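Flidard notebook, perception and grasp planning
April, entry 4

Coffee first, then the segmentation problem, which I have been putting off with great skill. I went through the failure list from the last planner build before opening anything else, and I'm glad I did, because I had been blaming the wrong piece of code. The planner is fine. It plans perfectly sensible grasps on things that do not exist. The trouble sits one step earlier, in the proposal stage we carried over from Paredes, and it has to do with printed cloth.

A short reminder for whoever reads this next (hello, and sorry about the variable names). Paredes was tuned on plain gray tabletops. It looks for closed outlines with decent color contrast, turns each one into a candidate, and only afterwards asks the depth estimate whether there is any height to it. On a plain surface that order saves a lot of time. On a cloth with planets and stars all over it, it hands us a pile of lovely round candidates that are perfectly flat, and the real objects get pushed down the queue. We cap the queue at 24, so some of them simply fall off the end.
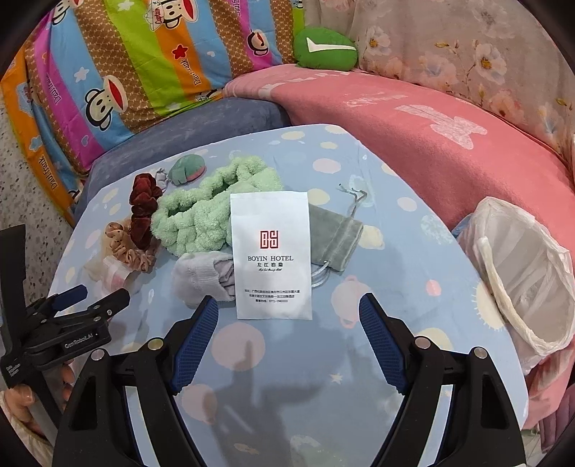

Kadir Çınar
Perception and planning software, Flidard

I have been using this view as my bad-day test all morning, and it has become almost a friend. The big pink circle on the cloth came back as the top candidate, above the BOYIN HOTEL packet, with the gripper's shadow reaching right over it for good measure. The shadow splits the circle into two regions and Paredes proposed both of them. So that is two slots gone on one printed spot! The pink ringed planet went in as well.

The soft things have the opposite problem. The dark burgundy scrunchie lies right up against the mint-green headband, and they were merged into one object with a grasp point more or less on the boundary, which would suit neither. The gray sock was cut short where it goes under the packet. I don't mind that so much, as long as the planner knows the visible end is not the whole story and that the packet is lying on top. At the moment it doesn't know. There is an "occluded_by" field in the candidate record and we have never filled it in. I found my own comment next to it promising to do so soon.

What I changed before lunch:

Depth check now runs before ranking instead of after it. Flat candidates are dropped outright, with one exception for anything that has readable text on it, so that thin paper items survive. I am not in love with the exception. It will do until the Dodska mask head is in.

Shadow mask subtracted from the contrast map. I take the jaw geometry from the Anden pose stream and project it onto the table plane, and then grow it by 10 pixels. It's crude, and it assumes one light, which is optimistic of me.

Second gripper and hand at the left are now excluded from candidates by the tool mask. Before this, the dark blue fingertip pad over there was scoring 80 out of a hundred as a graspable object, and you can't fault its taste – it is an extremely graspable shape.

After the changes the circle and the ringed planet are gone from the list and the packet is first. The merged scrunchie and headband are still merged. I tried a lower smoothing value, and that did pull them apart, but it also broke the headband up along its puffy sections, so I put the value back where it was. My feeling is that color alone won't get us there and we want the mask head, with the ruched and gathered fabrics added to its training list. The velvet pouch should go on that list too, along with its cords, which the current code throws away as noise. I would love to keep them, as a cord is a very nice thing to grasp if you can find it.

Still to do: fill in "occluded_by" (yes, really), rerun the plain-table set to make sure the new ordering hasn't slowed it down, and ask on the Dodska channel whether their masks come out at full resolution or half. Branch is pushed as depth-first-ranking. Please don't merge it yet, there is a print statement in the inner loop and it is very chatty.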